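Workshop notebook, December, bench 2

Glue again. I know, I know, but the big Jimcombe order uses the new hide glue and I want to be sure of it before we stick three hundred chair joints together with the stuff.

Started at 7:40 with the pot already soaking from last night. I mixed 300 g of dry Rilora granules with 498 g of cold water, a touch thinner than Samran likes it (he'd stand a spoon up in it if you let him). Brought it up slowly in the water bath. The thermostat still overshoots when you first switch it on, so I sat there like a mother hen with the probe thermometer and pulled the plug twice. Smell is fine, milder than the old batch!

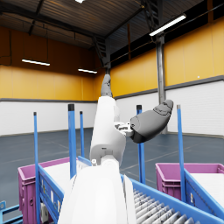 Test joints

Maple on maple, plain lap joints, offcuts from the Skorkano stools. Half of them got sized first with a thin coat and half went together straight. I warmed the wood on the radiator for the first lot and then forgot for the second, so now I have a cold set too, which I'm going to pretend was the plan. Open time on the warm ones was lovely, plenty of time to fiddle. On the cold ones it was gelling before I had the second clamp on.

Left everything clamped through lunch and overnight, then pulled them on the Cropper press this morning. Best warm joint let go at 373 on the dial, and it took a big tongue of maple with it, so the wood went before the glue did. Worst cold joint gave up at 128 with a clean shiny face. I've written the numbers on the pieces in pencil and they're in the shoebox under the bench. Please don't burn them.

Sizing made less difference than I hoped. Maybe a hair better on the end grain, but I'd want more samples before I'd argue with anyone over it.

Samran Petchrat came by at 4, poked the pot, and said to try a pinch of urea if we want a longer open time in the cold. I'm tempted, but it'll cost us some strength and I'd rather just heat the room. Can we get the second heater back from the finishing side?

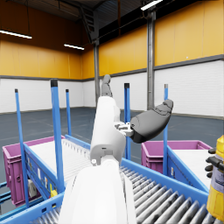 Page last changed: December, 4:35 pm

To do next: repeat the cold set with the urea, small batch. Find the lid for the glue pot. Order more granules, we're down to the bottom of the tub and it's mostly dust.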